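4. Applying the second coat of Prillik oil

4.1 Wait 2 hours after the first coat.
4.2 Pour a little oil on the cloth, never directly on the wood.
4.3 Wipe always along the grain.

Caution: Do not dry the cloth near a heater.

Note: The second coat needs less oil than the first. On pale wood with wide planks, please follow also the faint seams between the boards. A short dark mark in the grain may stay visible under the oil.
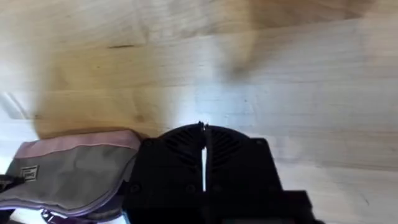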